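From: Gintarė Kairys
To: shelf-automation list
Date: March 13, 2026
Subject: Re: Budget line for second arm, gift bag task

Mojtaba Ahmadpour wrote:
> Can we settle the arm order before the Skovent quote lapses? I have
> 3,299 per gripper set from Trisar and nothing firm on the mobile base.
> My own view is one arm and a better gripper. Paper bags are light and
> I don't see what the second arm buys us. Prarholm wants a single
> figure.

Mojtaba,

I would keep both arms in the plan. Paper bags are light but limp, and the rope handles trail over whatever lies next to them. In the store views both hands are busy on the middle shelf, one on a kraft bag and the other on the corner of a white one. A single arm would have to put the first bag down before touching the second, and on this shelving there is little spare room at the left.
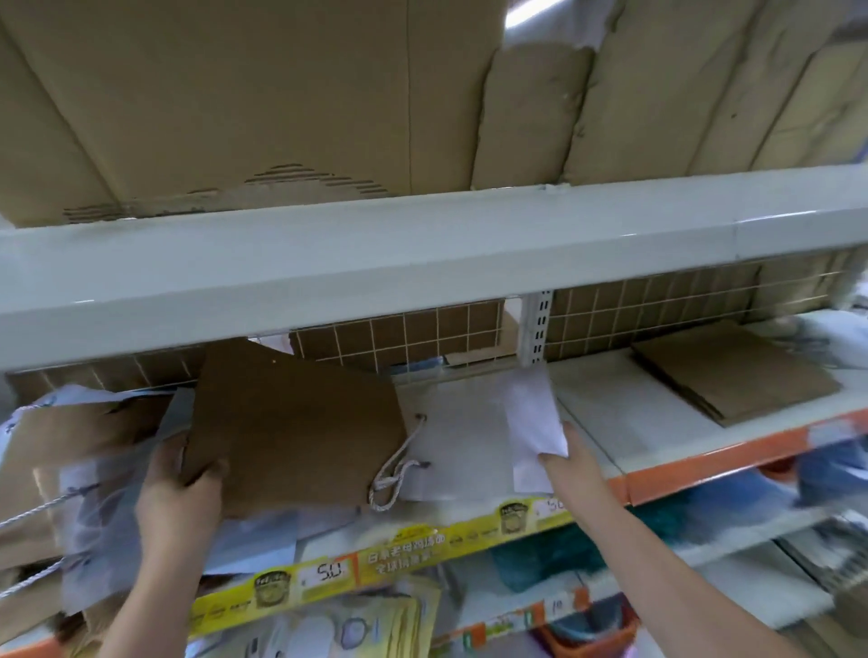 Points for the budget

1. Grippers. Two sets from Trisar at 3,299 each. Please ask whether soft fingertips are included. A corner pinch on thin paper is the grasp we need most, and the hard tips we tried in February creased the bags.

2. Arms. Reach matters more than payload. The Skovent arm is rated far above anything we will lift, so I would take the smaller model if the wrist is slim enough to work under the shelf beam. The Nakajima wrist is slimmer but their lead time is 34 days longer.

3. Camera. Head height only, for now. White bag against white shelf is the hard case for segmentation, and the wire grid at the back with brown cardboard behind it will not help depth on the kraft ones.
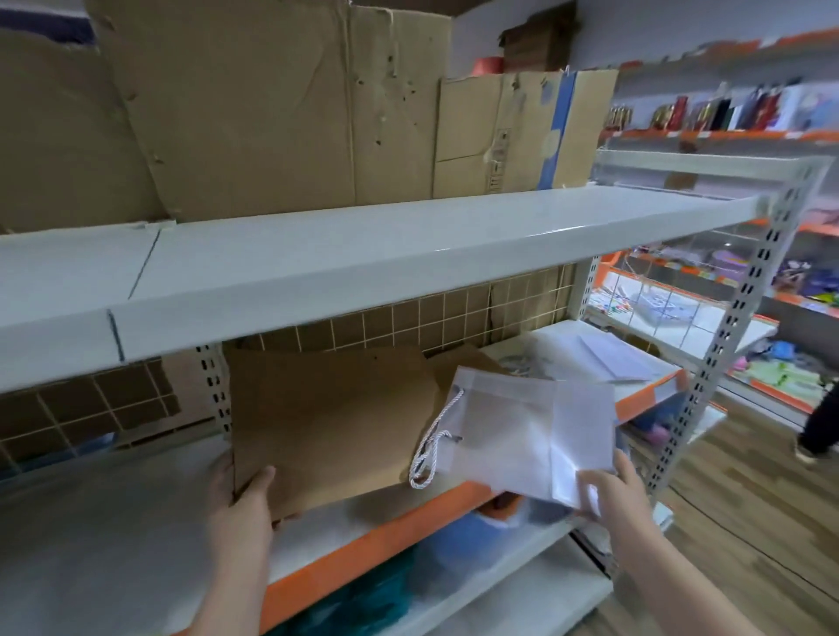
The mobile base can wait a quarter. We can bolt the arms to a fixed stand, run up to 300 trials on one shelf bay and decide on the base afterwards. Put 100 down for spare bags in both colours and two handle types; they wear out quickly under test.

Still open: who signs for the stand, and whether the Skovent price covers the controller. If it doesn't, send Prarholm the figure without it and list the controller as a separate line.

Gintarė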